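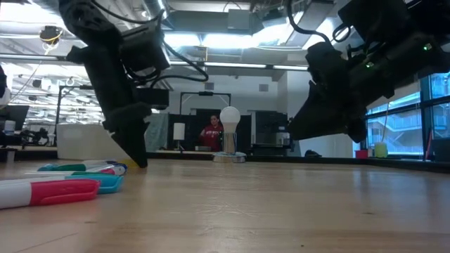 Dehua Li holds that a marker has no home, only a last known position, and that any plan for tidying a shared table should begin by admitting it.

Chapter 3
Pens, Caps and Other Small Drifters

Chapter 2 dealt with paper, which at least has the decency to lie flat. Markers roll. Left to themselves they gather in a low heap at one corner, pink-red cap by teal, blue by green, and the heap is then called a system by whoever made it.

At the Sollanham drawing room, the November clear-out brought in 24 markers from a single table. Jayanthi Panicker tested each one on scrap paper and put the dead ones back out of habit – a mistake we shall return to, with some sympathy, in the section on jars.

Before reading on, clear one corner of your own desk. Keep the lamp.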